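# Unit 6: Planning and Paying for a Two-Arm Work Cell

Course: Equipment Planning for Small Automation Projects
Instructor: Hermine Pfister
Lab sessions: Roswitha Brunner
Handout revised 24 July 2024

Read this before the lab session. Bring your draft equipment list from Unit 5, even if it is rough. We will mark it up together.

## 1. What you are buying

Students usually start a budget with the arm. The arm is the easy line. You ask for a quote, you get a price, and you write it down. The lines that cause trouble are the ones that don't arrive in the same crate:

- grippers and spare finger pads
- wrist cameras, mounts and cables
- the table, and whatever bolts the arm to it
- the computer that runs it all
- test objects and consumables
- staff hours for setup

Put all six on the sheet before you enter any price. A line with no number in it is still useful. A line that isn't on the sheet will be forgotten until somebody has to pay for it.

## 2. One arm or two

A second arm doubles more than the arm price. You need a second gripper, a second camera, a second set of cables, and more setup time, since the two arms have to share a space without hitting each other. Floor space goes up too.

Ask what the task needs. If the part sits flat and stays put, one arm is normally enough. If one object has to be held while something is done to another, or if two objects need to be handled at the same time, price the second arm from the start. Adding it later means moving the first one, and you pay for setup twice.

For the course project, the client is Bromura, a small company that wants to test handling of drinks and desserts sold in paper cups. They have asked for a plan with two arms and a plan with one. You will submit both.

## 3. Grippers and fingers

Two-finger grippers are the default choice for this project. Compare them on four points, in this order: opening width, lowest force setting, finger shape, price of replacement pads. Maximum force is printed large in every catalog and hardly matters for light goods. 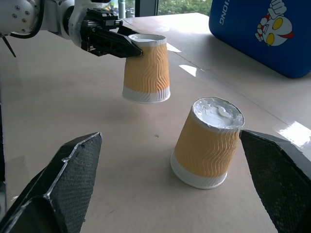

Opening width should be worked out from the widest object you will handle, plus clearance on both sides. Measure at the height where the fingers will close, as a tapered cup has a different width at the rim and at the base. A cup with a corrugated sleeve also has to be measured over the sleeve if you plan to grip there. Gripping near the rim, as the far arm is doing, keeps the fingers off the sleeve but puts the load on thin paper, so the low end of the force range becomes the number to check. Then look at the near gripper: the fingers are open wide, but the standing cup is closer to the right one. Your clearance figure has to allow for that kind of offset. If you size the opening for a perfectly centered cup, you will be buying another gripper.

Finger pads are a consumable. Enter them as a yearly cost and not as part of the gripper price. Ask the seller whether pads are sold singly or only as a pair, and whether the screws come with them.

## 4. Cameras and cables

One camera per wrist, and one spare for the cell. Cables fail before cameras do, so order spare cables in the same purchase. Check the length with the arm fully stretched and the wrist turned. A cable that runs along the outside of the arm needs slack at every joint, and that slack has to be in the length you order.

Look at the room before you choose a camera. Daylight on a smooth table produces glare, and the bright patches move during the day. A blind or a matte table cover is cheap next to a better camera. Put it on the sheet under "room."

## 5. Test objects

This is the line students leave out most often. Paper cups crease and get thrown away. If the cup has contents, the contents have to be bought or made, and the table has to be cleaned.

For the Bromura plan, use these figures:

| Item | Quantity | Unit price | Total |
|---|---|---|---|
| Paper cups with sleeve | 900 | $0.20 | $180 |
| Filling material, tubs | 20 | $9 | $180 |
| Cleaning supplies | 1 set | $49 | $49 |
| **Subtotal** | | | **$409** |

Buy all the cups in one order if you can store them. A change of supplier in the middle of a test means a slightly different sleeve and a slightly different width, and you will have to measure again.

## 6. Setup time

Hours are money even when the staff are already on the payroll. Write them down with a rate next to them. For a two-arm cell, list these separately:

1. Mounting and leveling
2. Wiring and network
3. Camera calibration
4. Safety check and sign-off
5. Operator training
6. First trial runs

Roswitha will hand out the hour sheets from the Tultska installation, which was a one-arm cell. Do not simply multiply them by two. Items 1 and 2 come close to doubling. Item 4 grows by more than that, as the shared space has to be checked with both arms moving. Item 5 barely changes.

## 7. Quotes

Get at least two. For the exercise we use quotes from Stöckli and Sanen. They are laid out differently on purpose, and you need to bring them to the same form before comparing.

Points to look for:

- Stöckli includes delivery. Sanen lists it separately, up to $700 depending on the floor.
- The Sanen price covers the gripper but no pads beyond the first pair.
- Stöckli's warranty starts on the shipping date, Sanen's on the day of installation. If your room isn't ready until January, this matters.
- Neither quote includes a table.

Where a quote gives a range, use the top of it.

## 8. To hand in

- Equipment list, one-arm plan
- Equipment list, two-arm plan
- Both quotes, rewritten in the course format
- Half a page on which plan you would recommend to Bromura and what would change your mind

Use the spreadsheet template from Unit 5. Do not merge cells. Questions about the quotes go to Hermine Pfister, questions about the hour sheets to Roswitha Brunner.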